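Hello again from the far end of the county road. The combines are mostly parked, the grain dryer has stopped keeping me up at night, and I finally have an evening to catch you all up. Most of this month's item is about cover crops and soil sampling, with a bit on manure storage at the end, so skip around if you like.

First, the rye. I know I've gone on about cereal rye in this newsletter before, but this is the first year I got it in early enough to be pleased with myself. I drilled it behind the corn silage on the Mac Suibhne piece (the long field that slopes down to the creek, for those of you who came to the summer walk) and it came up so fast I drove back twice to make sure I was looking at the right field. I went a little lighter on the seed than I did last year. Last spring's stand was so thick that planting into it felt like pushing a cart through a hay mow, and I'd like to keep my row cleaners in one piece this time.

A few of you have asked whether it's too late to seed. For rye, in my book, you can still get away with it if the ground isn't frozen and you don't expect much to look at before spring. I wouldn't try oats or radish now. They need warm days to put on any growth and we're out of those. If you're using cost-share money, please check your seeding deadline before you load the drill! The program's date and the date the rye cares about are two different things, and I've had to learn that one with my own checkbook.

Now, soil samples. I pulled mine last week with the old push probe and a bucket, and my wrists are still complaining. I did 9 fields in one go, starting at the creek and working uphill, and I'll say what I always say - label your bags before you leave the truck. Cold fingers and a marker that won't write are a bad mix. Try to sample at the same time of year every round, too. If you did it in fall last time, do it in fall again, or your potassium numbers will wander all over and you'll spend the winter trying to explain something that's only the season talking.
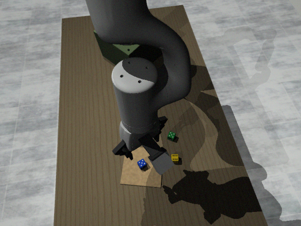 Wooden table and grey robot arm, computer rendering.

On lime, my results from the last round showed the two back fields sliding down in pH, which I'd half expected from the way the alfalfa was thinning out back there. I'm spreading before the ground gets greasy. If you're planning to seed alfalfa next spring you're already cutting it close, as lime takes its sweet time working in, but getting it on now still beats waiting until April. Ask your supplier for the neutralizing index on whatever they're hauling. Two piles can look just the same and be a long way apart in how much good they do per ton, and the cheap one isn't always cheap once you've worked out the rate.

Speaking of which, the Brono elevator has bulk lime and will rent out a spreader again, though you'll want to call ahead. When I stopped in there was already a fair list on the counter. They open at 7 in the morning and the coffee is better than it used to be (I said what I said).

I also promised a word on the group fertilizer order. We ended up at 3,104 acres between everyone who signed on, a good jump from last year, and enough to get a better price on potash through Cimik. The orders are locked in now. If you missed it, there'll be a second one in late winter, and I'll put the sign-up sheet in the next newsletter. Please write your acres down by crop this time, and write so I can read it! I spent most of a Sunday-dinner's worth of time squinting at one sheet and trying to decide if it said soybeans or sorghum.

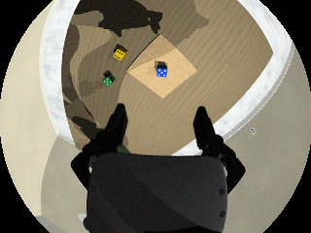 Manure next. If your pit is more than two-thirds full going into winter, now's the time to do something about it. I try to have mine down as far as I can get it by the end of November so there's room for a slow, wet spring. Once the ground is frozen or there's snow on it, the rules on where you can spread get a lot tighter, especially on slopes and anywhere near water, so pull out your nutrient management plan and look at the maps again. I keep mine folded in the truck door, and the creases have just about worn through the north forty.

One last thing. The winter meeting will be at the Prinano hall again, and we have room for 24 at the tables, with more chairs along the wall if we need them. We'll go over plan updates in the morning and have soup at noon. Bring your soil test results if you have them back, and your field maps, and a calculator that works. If you've got a cover crop story, good or bad, bring that too. I'm especially curious whether anybody had luck interseeding clover into standing corn, as mine came up beautifully and then vanished under the canopy by August.

Call or stop by if you need the probe. It's hanging inside the shop door, on the left.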